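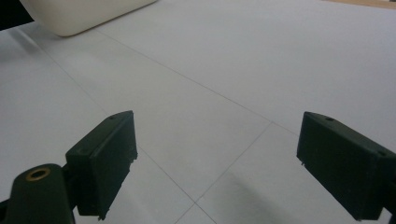

Shona Ngata wrote to me that I should stop calling them "the forgotten trucks", as her family drove one until the engine gave up. She is right, and I took those words out of my title.

So, Skemthorpe trucks, the two-axle tippers. Start with the county orders. Three came in March, all with the short cab. Pause for the older people in the room, they will want to correct me on the grille. 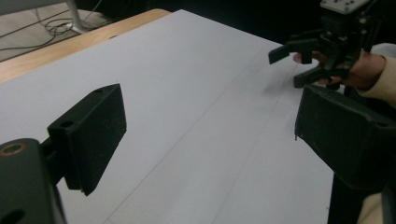 Next the gearbox. The early ones had the Zesetti box, which was noisy in second – ask who remembers the sound. Later trucks got the Juška box and could pull 200 kg more up the quarry road. Don't go into axle ratios unless somebody asks.

Last part: survivors. I know of two, one of them without its tipper body. Tymofii Ivanyshyn has the parts book and will lend it.

Filed under: Trucks, Talks & Club Nights

We use cookies to remember your settings. Accept | Read more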